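工作室笔记 一月
下午记,边喝茶边写

今天又是跟蓝色较劲的一天。上回调的那锅靛蓝底漆干透以后发灰,刷在试板上像隔夜的洗笔水,我看着就来气。Refilwe Lekota 路过瞄了一眼,说胶太多了,粉没吃进去。我嘴上不服,回头翻自己的本子,胶水比例那一行写得歪歪扭扭,连单位都没写,活该。

重新来。粉还是用 Durnero 那袋旧的,12 克一份,先用一点温水润开,静置到不冒泡再下胶。这次胶减了一成,研磨时间拉长。玻璃板记得先打毛,上次滑得要命,研杵满板子跑,我胳膊酸了两天!

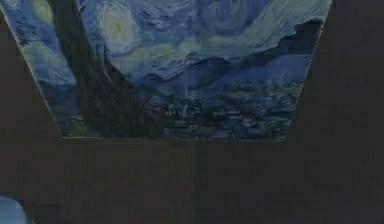 磨到第三份的时候手感终于对了,颜料推开来有点像软黄油,刮刀提起来能站住一个小尖。趁热(其实也就是趁手热)刷了四块试板:一块纯的,一块加了白垩,一块加了一点点生赭,最后一块两样都加。加生赭那块湿的时候看着最脏,我差点直接擦掉,还好忍住了,等干了再看。

砂纸这边顺便记一笔。底子先过 100 目,再换细的,最后走到 2,000 目,3,000 目那张我试了一下就收起来了,磨得太光,颜料挂不住,刷子一过去全是露底的条纹。以后做水性胶的底子,到 2,000 就停,谁再劝我往上磨我都不听。Salter 那边寄来的样纸还剩半沓,纸基偏硬,折角容易断,磨边线的时候要换布基的。

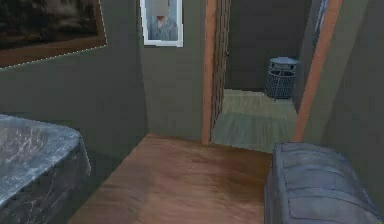
说到配框,Mahlangu 那批小画的边框颜色拖了好久没定。我一直想用深木色,稳当,怎么挂都不会错;Refilwe 倾向白的,还要宽一点。我原来觉得宽白边太抢,可是看门洞左边那幅肖像,浅蓝底,衣服也是淡淡的灰蓝,外面一圈厚白框,反而显得很清爽。左墙上那幅暗沉沉的大画配棕色木框也说得过去,墙又是灰绿的,整个都往下沉。所以我现在的想法是分开处理:浅底子的走白框,深的还走木色。白漆别用纯白,掺一丁点生褐,不然跟纸的颜色一比,纸会显得黄。这个等试条出来再跟她争。

木色那边也有麻烦。Brimis 的那罐染色剂换了配方还是怎么的,同样一块松木,擦两遍就发红,以前要三遍才到这个程度。我用虫胶薄薄封了一层再擦,红是压住了,可端面还是吃得太深,一道黑边,难看死了。明天试试端面单独封两遍,或者先用稀胶水擦一道。(如果还不行就老老实实用水性色粉自己调,慢是慢点,心里踏实。)

晚上快收工的时候又去看那四块板。纯的那块还是有一点灰,比上回好多了;加白垩的偏粉,遮盖力不错,适合打底;两样都加的平平无奇,不讨厌也不喜欢。最意外的是单加生赭那块,干了以后蓝得特别沉,侧光下还有一点绒绒的感觉,我来来回回看了好几遍,越看越喜欢!幸亏没擦。

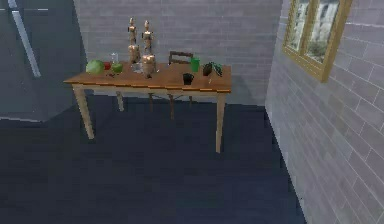

小房间里的木桌,最左边是西瓜,旁边有个青苹果。

明天要做的:
生赭那个配方再磨一份,胶量写清楚单位
白框试条刷两道,中间轻磨
松木端面封两遍再上色
研杵泡水洗干净,今天偷懒只擦了一下
问 Refilwe 借她那把宽羊毛刷,我的掉毛掉得没法用了

还有,胶锅的盖子找不着了,先拿碟子扣着,谁看见了放回灶台边上。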